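Radio drama brings girls' health talk out into the open

What a month July has been! Our radio serial, Oddsson Street, wrapped up its first season, and the letters haven't stopped coming. For anyone who missed it, the story follows two sisters, one newly married and one still in school, and the arguments in their family over when the younger one should marry and who gets a say in it.

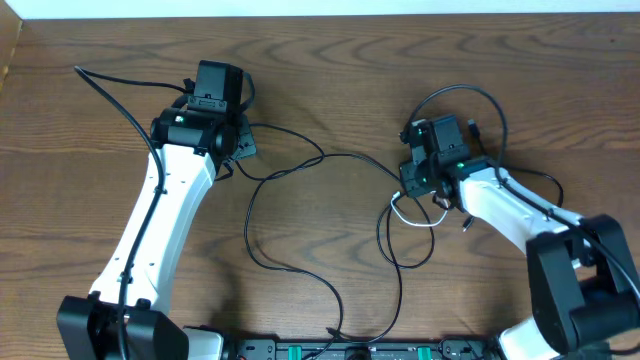 Two robot arms over a wooden table

The serial ran for 14 episodes on the Flekulden community station, and after each one the phone line stayed open for listeners. We logged 238 calls in all, far more than we dared hope for when Sumeya Jemal first pitched the idea over lunch. Plenty were from mothers. A good many came from fathers too, and some of those were the longest calls of the whole season (one gentleman stayed on through the evening news and would have kept going if the station hadn't needed the line back!).

Sumeya wrote the scripts with Malou Ladefoged, and they worked hard to keep the grandmother from turning into a villain. She loves those girls. She married at fifteen herself and thinks she is keeping them safe, and listeners wrote in to say they knew her, or had been raised by her. When she finally sits down with the school nurse in episode nine, it's a quiet little talk about blood pressure and early pregnancy, and it drew more mail than the wedding did. 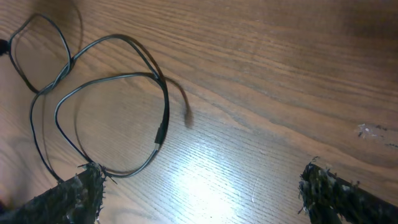 We also held listening circles in Wunport, where 158 women and girls signed up to hear the episodes together and talk afterward. Bernice Asamoah led most of them. "They'd start with the character and end up telling me about a cousin," she says. Girls who wanted to speak with a nurse privately could do so the same afternoon, and we're keeping that going through the fall.

Season two is already being written, and Sherif Bennani is back as the uncle, hooray! The new story picks up with the younger sister looking for work, and there will be more about clinic visits, which listeners asked for again and again. We're printing 1000 copies of the discussion booklet for circle leaders. If you'd like a set for your group, or you have a story the writers should hear, leave a note for Dagný Norðdahl at the front desk.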